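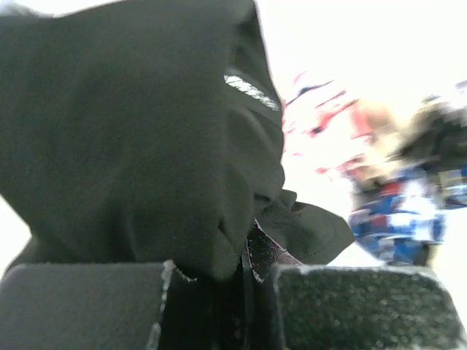 Dark olive cloth bunched up at the gripper

Search tips Enter keyword Go

Last updated December 29, 2023

I've been teaching a pair of arms to deal with laundry by remote control (I move the small handles, the big arms copy me), and people keep writing in to ask how I get usable demos out of fabric. Mostly by wasting a lot of them first! I threw out my whole first batch from August. So these are my tips, in no special order.

Pinch a fold, never the flat part. Nudge the cloth with one finger until it bunches up, then close on the bunch. If you go at a flat panel straight down you'll scrape the table and come up with nothing, and then you've recorded yourself scraping the table.

Watch the wrist view while you close the fingers. With a big dark garment it fills up with cloth, and that's fine, but learn what a good grab looks like in there before you hit record. I do 8 practice grabs with every new piece of clothing.

Slow down at the lift. My worst habit is yanking. Heavy cloth swings, and then I sit there waiting for it to settle, and the arm learns to sit there too.

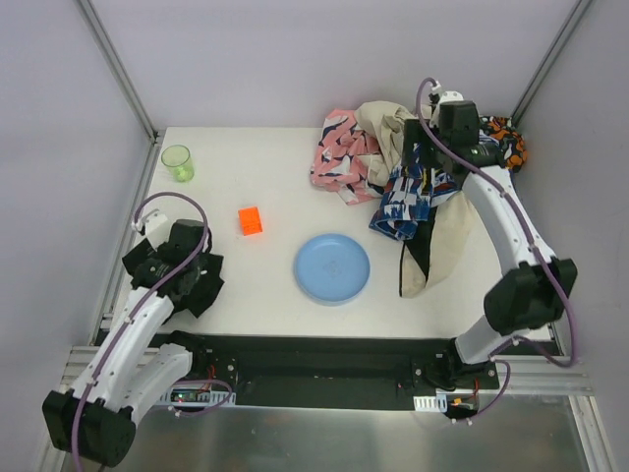
Abreu

Start with a messy heap. I used to lay everything out nicely, pink next to beige next to blue, and the policy was lost the minute two things overlapped. Now I drop them in a pile at the back right and let them land however they like. The prints help me tell the pieces apart on screen, by the way. Plain white on a white tabletop is miserable to steer by.

Leave the other stuff out. A green cup, an orange block and a light blue plate can share the table with the laundry, just keep some bare surface around the block so you can get at it from either side.

Give your cables slack. Mine are purple and they loop along the arms from the wrist end back past the elbow. Stretch each arm as far as it'll go before a session and look for anything pulling tight. I tie the low loops under the base with little ties, the same ones I use on bread bags.

Stop after 2 bad tries in a row. Go get coffee. I save my sessions in folders named Siltness and Rukudstead (after old map places, don't ask) and the good one has some 1,000 demos in it. The other has 2,000 and it's worse, mostly from me being tired and stubborn at the handles.

And wipe the tabletop before you start. Lint shows up on everything.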